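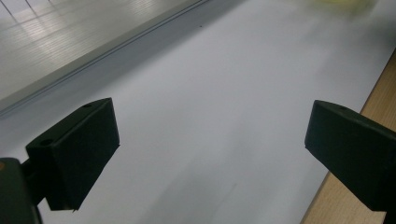
Ticket 846
Site: Bremdale, first floor, east side
Reported by: Beatrice Mutiso
Assigned to: Victor Urio
Category: Heating, hot water
Priority: Normal
Status: Closed

Fault as reported
Radiators in the two end rooms stay cold when the rest of the floor is warm. The pump can be heard running. There is a knocking sound in the pipework when the heating comes on in the morning, lasting a minute or two. The room thermostat shows 16 degrees in the end rooms by mid-morning, with the set point at 20. Hot water at the taps is normal.

Equipment
Boiler: Gradalitz wall-hung, system type, fitted before the present lease.
Controls: Arneck wired programmer with two zone valves.
Radiators on the affected zone: 9, all steel panel, all with thermostatic heads.
Pipework: 22 mm copper mains, 15 mm tails, run under the floor from the riser cupboard.

Log

Entry 1, Urio
System pressure 0.6 bar cold. It should be between 1.0 and 1.5. Topped up to 1.3 through the filling loop and closed both valves on the loop. Bled all radiators on the zone, starting nearest the riser. Air came out of the two end radiators for a long time, the others gave water almost at once. Pressure fell to 1.0 after bleeding, topped up again to 1.3.
Ran the zone for 40 minutes. End radiators warm at the top of the inlet side only. Return tails cold.
Asked Beatrice to note the gauge reading each morning before the heating starts.

Entry 2, Mutiso
Gauge readings over four mornings: 1.3, 1.3, 1.2, 1.3. Knocking has stopped. End rooms no better. The smaller room is the worse of the two and people have brought in a fan heater, which I would like to see the back of.

Entry 3, Urio
Pressure is holding, so a leak is unlikely for now. The knocking was air and can be treated as a separate matter.
Checked the thermostatic heads on the end radiators. Removed both heads. The pin on the larger radiator moves freely. The pin on the smaller one was stuck down. Freed it with light pressure from the flat of a spanner and a drop of silicone oil. It now springs back fully. Do not pull these pins with pliers – they come out of the gland and the valve then has to be drained and replaced.
Result after one hour: smaller radiator warm across the top, lukewarm below. Larger radiator unchanged.

Entry 4, Urio
Measured pipe temperatures with a clip-on probe, zone running, boiler flow set to 65.
Riser, flow: 63
Riser, return: 55
First radiator, flow 62, return 58
Larger end radiator, flow 41, return 24
Smaller end radiator, flow 43, return 29
The first radiator drops only four degrees, so it is taking far more water than it needs. The lockshield valves on the near radiators were all found fully open. On a run of this length the water takes the short way round and little of it reaches the end.

Entry 5, Mutiso
Can the pump be turned up instead? It has a dial with three settings and is on 2.

Entry 6, Urio
It can, but I would leave it. Setting 3 was tried for ten minutes. The near radiators started to hiss and the end ones gained three degrees. Returned to 2.
Balancing is the proper repair. Booked for the next visit. Please leave all thermostatic heads fully open the evening before and keep the fan heater off, as it upsets the room readings.

Entry 7, Urio
Balanced the zone. Started from cold with all lockshields open, then closed each one fully and opened it by the amounts below, counted from closed.
Three nearest the riser: a quarter turn
Next two: half a turn
Next two: one turn
Both end radiators: fully open
Allowed 20 minutes between adjustments. Final drop across each radiator is between 9 and 12 degrees. Larger end radiator now flow 59, return 48. Smaller end radiator flow 60, return 50.
The lockshield on the second radiator weeps slightly at the gland when turned. Nipped up the gland nut and wiped dry. Still dry at the end of the visit.

Entry 8, Mutiso
End rooms reached 20 by nine in the morning on each of the last five working days. The room nearest the riser takes longer to warm than it used to, although I have had no complaints. Gauge at 1.3.

Entry 9, Urio
The slower start near the riser is to be expected after balancing. If it becomes a nuisance, move the programmer start time forward by 15 minutes and leave the lockshields alone.
Added Mugo inhibitor through the end radiator, one litre. Water drawn off beforehand was grey but not black. Label with the dosing month (September) fixed to the boiler case.

Outstanding
Second radiator gland to be looked at again on the annual service.
Filling loop hose is still connected. It should be taken off when not in use – cap and washer needed, both on order.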